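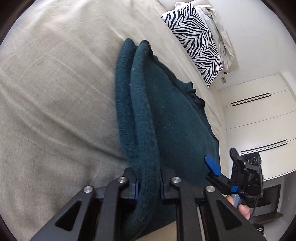
Bheki Pillay wrote:

> I have been going back and forth on the Kultaven yarn for the winter order. The price went up again and the Robichaud is now cheaper by the cone. Before I send in the form I would like to hear from people who have washed and worn both. Does the Robichaud pill as badly as it did two years ago? And how is everyone storing wool over the summer? I lost a vest to moths in February and I thought February was safe.

Bheki, I've knitted with both, so I'll go through your questions in order.

The pilling on the Robichaud is better than it was. They changed the spin at some point and the new cones are tighter. I made two pullovers from it last winter. One has been worn most days under a jacket and has pills at the underarm and along the side where my bag rubs. The other is worn at home and has none worth mentioning. The Kultaven still does better under a bag strap. If you are knitting for someone who works outdoors I would pay the difference.

It matters a lot how you wash it the first time. Both yarns come with spinning oil on them if you buy the cones, and the fabric feels thin and a bit stringy until that is out. I soak in warm water with dish soap for 40 minutes, lift it out, run a fresh tub at the same temperature and soak again. No rubbing. The Robichaud needs a third tub. Then roll it in a towel, press, and lay it flat. The gauge changes, so wash your swatch the same way. I skipped that once with the Jiler fingering and ended up with sleeves that fit my brother.

On quantities, the Kultaven cone is labeled 2,594 yards and the Robichaud cone 2,386. Keep that in mind when you compare prices by the cone, the gap is smaller than it looks on the order form. For a plain adult pullover held double, either cone runs short in the larger sizes. I order two and use what's left for hats.

Moths. I'm sorry about the vest. February is not safe in a heated house, they will go all year if it's warm enough. What I do:

Everything gets washed before it goes away, including the things that look clean. They go for sweat and food first and the wool comes along with it.

Sweaters are folded, never hung. Hanging pulls the shoulders out, and a closet rod at the back of a dark closet is where I had my only bad outbreak.

Zip bags, one sweater to a bag, with the air pressed out. Cedar smells nice but I wouldn't rely on it. I've found larvae in a drawer with cedar blocks in it.

Anything bought secondhand goes in the freezer for a week, out for a day, and back in for another week.

Take things out and shake them once or twice over the summer. Look at the ribbing and inside the seams.

One more thing on the order. Baria are asking for a minimum of 12 cones this year before they will ship at the group price - last year they let us go under. If you do decide on Robichaud or Kultaven, would you still take one cone of the Baria gray so we make the number? I can store it here if you're short on space. The form has to be in by the end of the month.

Does anyone have a shade card for the new Jiler colors they could mail me? I'll send it back.

Roswitha Meinecke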